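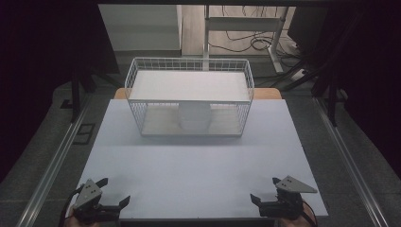

Weißer Drahtkorb mit Ablage auf heller Platte

Clero Drahtkorb mit Zwischenablage

Endlich ein Korb, der auf der Arbeitsplatte stehen bleiben darf! Der Clero ist aus dünnem Draht gefertigt, weiß beschichtet und hat oben einen etwas kräftigeren Rand, an dem man ihn auch mit vollen Händen gut zu fassen bekommt. Die Ablage im oberen Teil schafft eine zweite Ebene für alles Flache: Teefilter, Servietten, Notizblock, die Pflasterpackung, die sonst immer in der falschen Schublade liegt. Unten ist Platz für Becher und Dosen.

Wir haben ihn seit Oktober im Laden und mögen ihn besonders im Bad, wo er Cremes und Wattepads aufnimmt und trotzdem luftig wirkt. In der Küche macht er sich neben dem Wasserkocher gut, und im Arbeitszimmer verschwinden darin Ladekabel (jedenfalls die meisten).

Maße und Material
Länge: 440 mm
Gewicht: 2 kg
Material: Stahldraht, pulverbeschichtet
Bodeneinlage: holzfarben, herausnehmbar
Artikelnummer: 74-AC
Hersteller: Acharya

Pflege

Draht und Ablage mit einem weichen Tuch und etwas Spülmittel abwischen, danach trocken nachreiben. Die Bodeneinlage bitte nicht in die Spülmaschine geben! Ein Tropfen Leinöl im Jahr tut ihr gut. Scheuermilch greift die Beschichtung an, bei Kalkflecken reicht verdünnter Essig.

Passt gut dazu
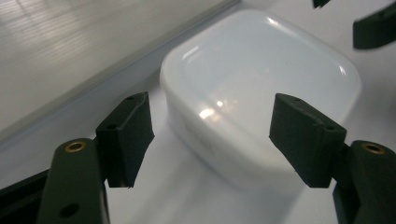
Rundum weich gerundet: weißer Kunststoff mit leichtem Glanz

Wer beim Ordnen gern bei Weiß bleibt, findet in unserer Reihe Plemex die passenden Kleinteile aus Kunststoff. Die runden Formen sind ein schöner Gegensatz zum geraden Gitter, und glatte Oberflächen sind im Bad schnell wieder sauber. Wir kombinieren beides ständig neu und haben im Laden schon das halbe Regal damit umgeräumt.

Lieferung

Versand ab Lager Clernmont, fertig montiert und im Karton ohne Folie. Von der ersten Auflage mit 2.000 Stück sind noch Körbe da. Ersatzeinlagen für den Boden gibt es einzeln, bitte bei der Bestellung die Artikelnummer angeben.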